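Plemer Two-Arm Unit: Set-up Guide
Section 11. Checking the arms in the simulated room
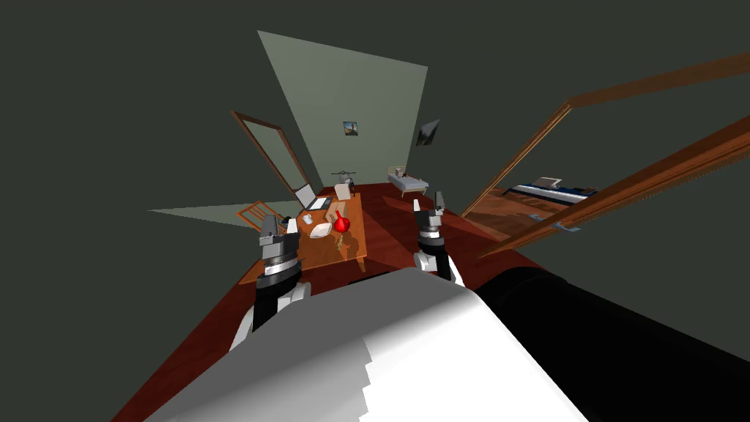

Figure 11.1. Bedroom model seen from the robot, both grippers raised, desk to the left of centre.

11.1 Purpose
Carry out this check after a new installation of the Mapplebeck simulator, after any change to the arm model, and after the head view has been moved. It takes about 40 minutes. The check must be passed before the same settings are loaded on the real unit.

11.2 Before you start
The Plemer controller must be in SIM mode. The drive supply to the real arms must be off at the wall isolator.

CAUTION: The SIM lamp on the controller shows the mode requested by the operator. It does not show the state of the drive supply. Check the isolator by hand.

11.3 Loading the room
1. Start Mapplebeck and wait for the status line to read READY.
2. Open the room list and select Bedroom, Desk.
3. Set the view to Head, Forward.
4. Press Load. Loading may take up to 60 seconds on the standard computer.
5. Send both arms to the Raised position. The fingers of both grippers must point upwards.
6. Compare the view with Figure 11.1. The left gripper must appear in front of the near left corner of the desk. The right gripper must appear over open floor, to the right of the desk.

Note: The upper part of the torso shell is visible at the bottom of the view. If it is missing, the head pitch is wrong. Go to 11.5.

11.4 Moving the arms
1. Select the left arm and set the speed to 2 per cent.
2. Open and close the left gripper. Both fingers must move together.
3. Raise the wrist until it is clear of the laptop and the lamp, then return it to Raised.
4. Repeat steps 1 and 2 for the right arm.
5. Move the right gripper towards the red object on the desk. Stop before contact.
6. Read the contact counter. It must show zero.
7. Return both arms to Raised and save the log.

CAUTION: Do not use the Home command while a gripper is over the desk. The Home path is straight and does not avoid furniture.

11.5 Faults
Torso missing from view: reset head pitch in the View menu and reload the room.
Arms shown on the wrong sides: the left and right model files have been exchanged. Correct the names and restart Mapplebeck.
Contact counter above zero with no contact seen: delete the saved collision shapes and load the room again.
One finger does not move: reload the gripper file. If the fault remains, send the log to Gunārs Lill at the Guvanstead workshop.

11.6 Record
Enter the result on the set-up sheet, with the software version and the name of the operator. Continue with Section 12, Drive supply.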